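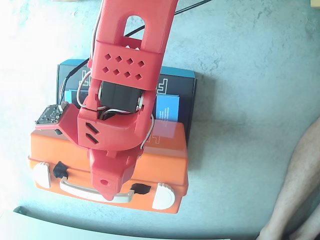 Figure 7.1. Orange plastic carrying case on top of a dark navy box.

Chapter 7
Hard Cases and Their Storage

7.1 Scope of the chapter

Chapter 6 dealt with cartons, crates and other packaging that is used once and thrown away. The present chapter covers the hard case: a closed, reusable container with a handle, meant to be carried by one person and opened many times during its service life. Trunks on wheels and lift-off road cases are left to Chapter 9. Soft bags are outside the scope of this book.

A hard case has three jobs. It holds its contents in a known position, it takes the knocks that the contents would otherwise take, and it tells the user what is inside. The first two are covered in most purchase specifications. The third is usually left to the label, and Section 7.5 returns to it.

The following terms are used from here on. The shell is the outer body of the case, made up of a base and a lid. The insert is whatever fills the space between the shell and the contents, most often cut foam. The seat is the surface the case rests on, which may be a floor, a shelf or another case. The footprint is the area of the base projected onto the seat. It should not be confused with the contact area, which is smaller on any case with molded feet or ribs.

7.2 Shell materials

Most hard cases now in use are molded in one of two plastics, polypropylene or high-density polyethylene. Both resist common oils and cleaning agents. Polypropylene is the stiffer of the two and holds a latch line better, but ordinary grades become brittle in severe cold. High-density polyethylene stays tough at low temperature and creeps more under a steady load. A case that will spend a winter at the bottom of a stack in an unheated store is therefore a different design problem from one that rides in a van.

Creep is the slow change of shape under a load that stays in place. In a lid it shows first as a shallow dish near the center. The latches continue to close, and the user sees nothing wrong until water begins to collect in the dish or the lid no longer lies flat against the case above it. The Venport stores survey, used for the worked problems at the end of this chapter, examined 169 cases taken from open shelving and floor stacks. Of these, 33 had a lid that was measurably dished. All of the dished lids came from floor stacks.

Metal shells are still specified where heat or fire is a concern. They dent and do not creep at room temperature. Their main fault in storage is at the corners, where the edge trim lifts and catches on whatever is next to it.

7.3 The seat

A case placed straight on a concrete floor is exposed to conditions that a shelf does not present. Concrete passes moisture from the ground below unless a vapor barrier was laid under the slab. Grit on the surface works into the base each time the case is dragged, and the wear is greatest at the edge farthest from the handle, because most users lift one side first.

The older practice, found in many store manuals, was to keep every case off the floor on battens. The Flanach rule relaxed this. It allows floor storage of plastic cases for one working shift, provided the floor is swept and sound, and calls for shelving or a raised seat for anything longer. 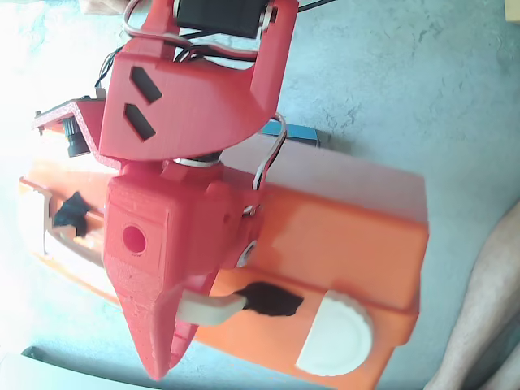

Fergus MacKinnon, in a letter to the authors on the draft of this section, held that the one-shift limit was too loose for dusty floors and too strict for sealed ones. In his view the time on the floor matters far less than the number of times the case is moved while it is there, and a case set down once and left for a week will come up in better order than one shifted every hour. He asked that the rule be rewritten around moves.

The point is a fair one as far as wear is concerned. It does not deal with moisture, which depends on time alone, and for that reason the limit has been kept in the tables. Readers working with sealed floors may apply the longer periods given in Section 7.7.

7.4 Stacking

Two cases of the same model normally stack by means of ribs in the lid that match recesses in the base. Mixed stacks have no such fit. The upper case then bears on whichever parts of the lower lid stand highest, and the load is carried by a small part of the footprint.

For a mixed stack the order should be as follows.

Largest footprint at the bottom.
Heaviest case next to the seat, where this does not conflict with the first rule.
No case to overhang the one below it.
Handles facing the same side.

When the first two rules conflict, the heavy case is given its own seat. The Tornetti method, which ranks cases by weight divided by footprint, is set out in Section 7.6 together with its limits.

Problem 7.1. A case weighing 57 pounds stands on a lid whose raised ribs have a total area of 19 square inches. Find the mean pressure on the ribs, and state what further information is needed before the risk of creep can be judged.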